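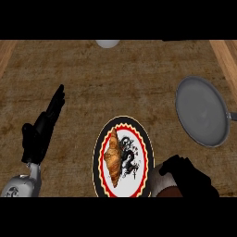 ## Recording simulated tabletop demonstrations

This procedure applies to all operators who record demonstrations in the Prellamell simulator for the Tatitz tabletop set. It covers the croissant-to-pan task and the other tasks that use the same table. Operators who work only on the physical stations at Tunstall should follow the station manual instead.

The current release contains 2,389 recorded episodes, of which 2,330 passed review. The procedure was last revised on 19th September to include the rules on idle hands in step 3.

### Before you start

You will need:

- an operator account with recording rights
- a calibrated headset and a pair of tracked gloves
- the task card for the session
- a free recording slot on the Prelley server

Run glove calibration at the start of every session and again after any break in which the gloves were removed. A calibration from a previous day is not accepted, even if the hands appear to follow correctly.

### Step 1. Load the task

Open the task list and select the entry that matches your card. For this task the table holds a patterned plate with a croissant on it and a gray frying pan to the right of the plate. Confirm that the croissant is on the plate and that the pan is empty. If either check fails, press **Reset layout** once. If the second layout also fails, close the task and report the layout number.

Do not move objects by hand to correct a layout. Positions are drawn from a fixed list, and a corrected layout can no longer be matched to its entry.

Other items may be present toward the far end of the table. They are distractors and must not be touched during the episode.

### Step 2. Set the starting pose

Bring both hands above the tabletop, one on each side of the plate. The starting pose does not need to be symmetrical. One hand may be open and raised while the other is curled close to the table, and some variation between episodes is wanted. Neither hand may be in contact with an object when recording begins.

Hold still until the status light in the headset turns green, then press the left pedal.

### Step 3. Perform the task

1. Decide which hand will lift the croissant before you move. Alternate between hands from one episode to the next, unless the card names a hand.
2. Approach from above or from the side at an even speed. Avoid dragging the fingers across the plate.
3. Close the fingers around the middle of the croissant. A grasp on one of the tapered tips usually slips.
4. Lift until the croissant clears the rim of the plate, then carry it to the pan.
5. Lower it onto the cooking surface and open the hand. Dropping it from a height counts as a failure.
6. Withdraw the hand and press the right pedal to stop.

The idle hand should stay clear of the path of the working hand. It may drift slightly, but it must not rest on the plate, the pan, or the pan handle. Do not park it behind your back or at your side, as the tracked pose will then leave the working area.

If a grasp slips, you may try again once in the same episode. Continue recording through the second attempt and apply the label **Retry**. Recovery behavior is useful for training and should not be trimmed.

### Step 4. Label the episode

Choose one label immediately after stopping:

| Label | Use when |
|---|---|
| Success | The croissant rests in the pan and the hand has withdrawn |
| Retry | As above, after one failed grasp |
| Failure | The croissant ends anywhere else |
| Void | Tracking loss, wrong layout, or operator interruption |

Failed episodes are kept. Void episodes are removed overnight and do not count toward your session total.

### Step 5. Review and submit

Play back the first and last episodes of each batch at normal speed. Look for fingers passing through the plate, sudden jumps at the wrist, and objects that move without contact. If you find any of these, mark the full batch for inspection and do not submit it.

A full batch contains 29 episodes. Partial batches may be submitted at the end of a session, with the reason entered in the notes field.

### Common problems

**The hand will not open after release.** Stop, label the episode Void, and recalibrate the affected glove.

**The croissant slides off the pan.** Label the episode Failure. Lower the hand further before opening it in the next episode.

**The status light stays amber.** The server is still writing the previous episode. Wait, and do not press the pedal repeatedly.

Requests for changes to the task cards should be sent to Kirsty Crabtree, with the task name and layout number in the subject line.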